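Irnel Shares Its House Rules for Hand-Held Gripper Work

April - We at Irnel have spent a good long while watching people pick up bottles and cups with hand-held grippers, and we are happy to share what we learned along the way. Our new good-practice guide has 9 short chapters and is free to any team that wants it. Korkico and Sandhu read the early drafts and were very generous with their red pens!

Keep the walkway clear
The guide asks teams to route power cables along the walls wherever they can, and to check the floor before anyone starts a task with both hands full. 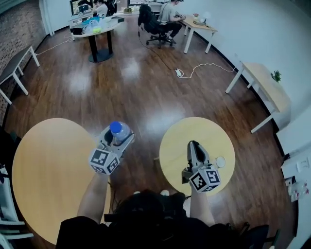
Keep the task simple
Each task starts with one object, set well in from the table edge, with both fingers open before the approach.

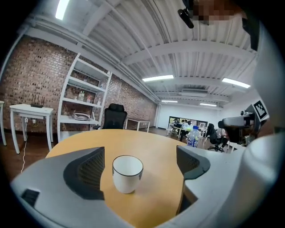

A cup between the fingers of a hand-held gripper.

"Good habits are easier to teach on the first morning than in the fourth month," said Weidong Duan, who edited the guide - and who would dearly love to hear from readers.

Printed copies, 100 in all, are available from Gomard.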